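# The Blue Button

Viera Slanina had worked for the town of Vestbridge for fourteen years, and in all this time she had never been asked what color a button should be. Then in March they asked her, and she could not sleep.

The old page for paying the water bill was gray, with small letters. It had 57 links on it. One of them was the link to pay the water bill. People found it or they did not find it, and those who did not find it came to Viera's window with the paper in their hand, a little ashamed, as if they had failed a test.

"We will fix this for you," said the young designer from Satinero. His name was Dinesh Pisharody and he had a thin computer and a very thick notebook. He sat down on the visitor's chair beside her window and stayed there the whole morning.

She thought he would ask about the computer system. He asked about the people.

"Who comes first, when you open?"

"The old ones," she said. "They come at eight, before the bus is full."

"And what do they say?"

"They say good morning."

He wrote this down. She found it strange that a person would write down good morning.

In the afternoon he drew boxes on paper with a pencil. In one box there was only a line of text, *Pay your water bill*, and under it a rectangle. He turned the paper to her.

"What color?" he asked.

"I am not an artist."

"No, but you know who will press it."

So she went home with the question. She cooked potatoes and thought about green, but green was the color of the parking office and people were afraid of the parking office. Red was for mistakes. Her kitchen wall was yellow, and she looked at it for a long time and understood that she did not want to see yellow at work also.

At two in the morning she got up and opened the old page on her phone. She tried to pay her own bill. She had helped so many others to do it, and always she had told them, click there, now there, now scroll. Alone in the kitchen, without her glasses, she pressed the wrong link three times and arrived each time at a page about the history of the water tower.
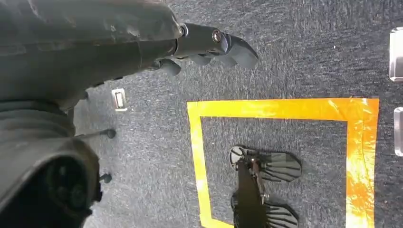
In the morning she waited for Dinesh at the door.

"Blue," she said. "But it must be big. And I want to say something about the water tower."

He laughed when she told him, but in a kind way, and he moved the water tower to a page of its own. Then he asked if she would come to the meeting and tell it again.

The meeting was on the second floor, where Viera went only for birthdays. Indira Kurian, the head of the office, sat at the end of the table. Italo Mancuso from the finance department had printed all the drawings and put them in a folder with the name of the project, Galtar, on the front. Nobody could tell Viera what Galtar meant. She had asked two people.

"It looks empty," said Italo. He held the first drawing far from his eyes. "We have many services. Where are the services?"

"One click more," said Dinesh.

"My department was always on the first page."

There was a silence. Viera knew this kind of silence from her window. It was the moment when a person is deciding whether to be angry.

"Mr. Mancuso," she said, "where do you pay your water?"

He looked at her. His ears became a little red.

"My wife pays it," he said.

"And where does she pay it?"

He put the drawing on the table and straightened it with one finger, so that it was parallel to the edge.

"She comes to you," he said.

Indira Kurian wrote something in the corner of her paper. After that they spoke about the size of the letters, and Italo asked for them to be bigger.

The new page opened at the end of the spring, early in the morning, and there was no ceremony. Viera sat at her window at eight. The first one through the door was Sawsan Darwish, who lived behind the school and came every month in the same brown coat, also when it was warm.

"Good morning," said Mrs. Darwish.

"Good morning. Did you see that you can do it at home now? There is a blue button."

"I saw it," said Mrs. Darwish. "It is a very good button. I pressed it last night and I paid."

She sat down on the visitor's chair, opened her coat, and asked Viera how her potatoes were growing this year.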